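Newsletter » Player Picks » Why I can't stop walking around in Clotbridge

Why I can't stop walking around in Clotbridge

Obaidul Ranasinghe has been living in a rainy canal town for most of the winter and would like you to join him there.

Feb 23, 2025

I had planned to write about something else this month. I had half a page done on racing games and why I'm bad at them, and then Sabina Sivakumar, who puts this newsletter together, lent me her login for Clotbridge and that was the end of the half page.

If you missed it when it came out in July, Clotbridge is a delivery game. You play Mollah, a retired mail carrier who gets talked into one more season of work in a town built over a tangle of canals. There's no combat. There isn't really a fail state either, unless you count getting home after dark with a soggy parcel and having to apologize for it in the morning. You pick up letters at the sorting house, you figure out where they go, and you walk there. I've described it to four people now and watched all four of them lose interest, so please stick with me, because I love this game!

The thing that got me is the map, or the lack of one. You start with a blank sheet and a pencil. Everything on it is drawn by you, with a slightly wobbly line that follows your mouse or stick, and the game never corrects it. Put the bakery on the wrong side of the canal and it stays on the wrong side of the canal until you cross it out yourself. My map after ten hours was a total disaster. I had two Fish Lanes (there's one) and I'd completely left out the steps behind the school, which meant I was walking the long way around to the upper town every single morning. When I finally found those steps I yelled loud enough to wake up the dog.

There are 408 addresses in the town, and every one of them has somebody behind the door. Some only grunt at you. Some want to chat for so long that you start planning your route to avoid them, and then you feel guilty, and then one day you knock anyway and they've baked something. I have never before felt guilty about a person in a game whose only job was to talk about drainpipes.
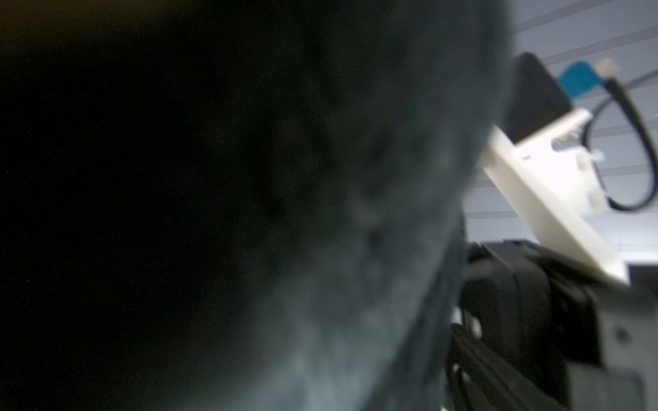 The letters themselves are never opened, by the way. I kept waiting for the moment when the game would let me peek, and it doesn't come. You learn what's in them from what people do afterward. A man on the lower quay gets a thick envelope from out of town, and the next morning he's painting his front door. A pair of sisters send each other cards every few days although they live one bridge apart, and then the cards stop. I got so wrapped up in those sisters that I held on to a perfectly ordinary water bill for two days to give myself an excuse to knock again. The game noticed, too! The older one asked me why her bill was late.

It also sounds wonderful. Put headphones on for this one. Footsteps change on stone, boards and gravel, and after a while you can tell which bridge you're on with your eyes closed. The music hardly ever plays, just a few notes on an accordion when you come in the door at night, and I've started humming them while I do the dishes.

Now for the parts I'd change. The inventory is a pain. Your bag holds 43 items, and past a certain point they're stacked in the order you picked them up, so finding the one small card you need means shuffling through everything on top of it. I get that it's supposed to feel like a real mailbag, but I'd take a sort button. The ferry is slow, and it's slow every time. There's a stretch in the third chapter, with the flooded streets, where the game wants you to redraw a good chunk of your map, and I'll admit I put it down for a week there. Sabina didn't mind that part at all and says it was her favorite, so your mileage may vary.

She's a lot further in than I am. Her save file says 471 deliveries, and her map is so neat it makes me a little sick. She's labeled the cats. She also plays with the optional clock turned on, where shops close and people go to bed, and she swears it's the better way to do it. I tried it for an evening and spent most of it standing outside a locked pharmacy. Maybe next time through.

I should say something about the ending without giving it away. I went in expecting a big sad scene, since you're playing an older man on his last route and I've seen a few stories. It goes somewhere quieter and I liked it a lot more. There's a choice to make about your map, and I sat there with the controller in my lap for a good long while before picking. I'm still not sure I picked right. If you've finished it, please write in and tell me what you did with yours.

Clotbridge was made by Unomura, the same small team that did Virmont, the one with the mountain hotel and the broken elevator. If you played Virmont and bounced off the puzzles, don't let that scare you away. The puzzles here are of the "wait, is this a 1 or a 7" kind, and you can always ask at the sorting house if you're stuck. It runs fine on my old laptop with the rain effects turned down, and the text can be made nice and big in the settings, which my eyes were thankful for.

Next month Sabina is taking this spot to write about co-op farming games and the argument she and her brother had over a goat. Send your own picks to the usual address by the end of the month. Short ones are fine.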